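I quit buying thread in the big multipacks in May, and I've been meaning to write down how that went for anyone else who mends more than they sew.

For years I bought whatever assortment box was cheapest. The last one had 51 spools in it, and most of the colors were ones I don't wear and don't know anyone who wears. Lime, a hot coral, four different purples. The black and the navy ran out first, every time, and then I'd buy another box to get more black and navy. When I finally went through the cupboard I had enough purple to hem curtains for a hotel.

So I gave the odd colors to the school down the road and started over with eight: black, white, navy, charcoal, a mid gray, khaki, a dark brown and a dull red. The red is for one coat and one set of napkins. Everything else in my closet can be mended with the other seven if I'm not too fussy, and I'm not.

The brand I ended up with is Laltel, from the shop on the corner by the bus depot. It's a plain polyester all-purpose thread. It costs more per spool than the box did, but it doesn't fray when I pull it through denim and it doesn't tangle nearly as much. I tried a cotton one from Dreria too. It's nice on shirts and looks better on a visible hem, but it snapped on me twice while I was putting a button back on a winter coat, so now I keep it for light things only.

Buttons were the other problem. My grandmother saved every button she ever met and I inherited the habit along with the tins. I kept telling myself I'd find a match in there when I needed one. In practice I'd tip a tin out, look for twenty minutes, and then move a button up from the bottom of the same shirt. That works fine, by the way. The lowest button on a tucked-in shirt can be anything close to the right size.

I sorted them over a few evenings. First by size, then by number of holes, and only then by color. Sorting by color first is what I did the previous time and it was no use, because a white coat button is no help on a white blouse. Shank buttons went in a bag of their own. The spare buttons that come in little envelopes with new clothes I now label with the name of the garment before I put them away. I have a dozen unlabeled ones from before and I doubt I'll ever place them.

Needles I keep on a piece of felt folded in half. I use two sizes and a darning needle. I had a whole wheel of them from Lesta with the sizes printed on the back, and I still couldn't tell them apart once they were out of the wheel. 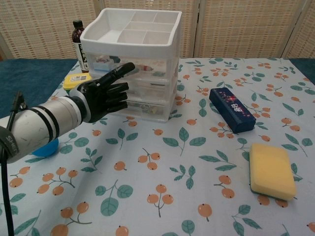 The other change was deciding when to mend. I used to let things pile up on the chair in the bedroom until there was nothing left to wear, and then spend a bad afternoon on it. Now I do it once the pile gets to three items. Three takes me less than an hour unless one of them is a zipper.

I don't do zippers anymore. I replaced one on a jacket last winter and it took six tries to get both sides level at the bottom, and it still catches. The tailor on Vukadinović Street does them while I wait, if I go before lunch, and he does them better than I ever will. I take him zippers and anything with a lining. Hems, buttons, small holes and loose pockets I do myself.

Socks I'm undecided on. Darning a wool sock is worth it and I find it pleasant in the evening with the radio on. Darning a cheap cotton sock takes just as long and the heel goes again next to the darn within a few weeks. I've started cutting those up for rags.

If you're starting from nothing, get black, white and gray thread, one packet of needles and a pair of small scissors that you don't use on paper. Add a color when you first need it. I'm still using the first spool of khaki, but I'm already on my second black, and I need to pick up another before the shop closes for the summer.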